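Sloped Walls and the Shallow Bin

Most small-parts storage is specified by volume. I think this is a mistake, and the catalogs from Prutness and Torance repeat it every year. A bin is used from above, by something reaching in, and the figure that matters is how much of the floor can be reached without touching a wall.

The workshop at Cloltcombe replaced its straight-sided bins last July with the sloped Aoki pattern. Each new bin holds 20 percent less than the old one. The complaint on paper was obvious – 320 blocks per shelf became a good deal fewer. The complaint in use never arrived. Restocking went from once a week to twice, and each round takes 4 minutes.

I would still ask for two changes: a softer floor finish and a lower rear partition.

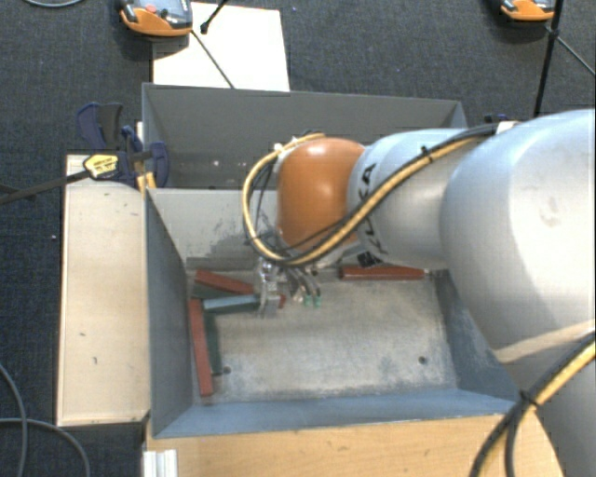
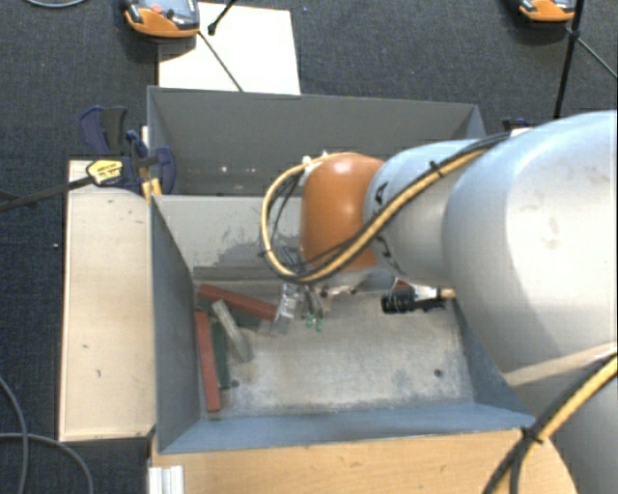 Long stock is the hard case for any bin. A cube settles wherever it lands, but a stick needs clearance along its whole length, and it tends to lie across its neighbors. The reddish-brown and dark green pieces show the habit well, with one lying along the left wall and others overlapping beside it. A vertical wall would put that piece in a tight corner. An inclined one leaves space above it for a grip from the side, and I would give up the lost volume for that alone. For stock longer than 80 millimeters, I would specify the slope first and let capacity follow.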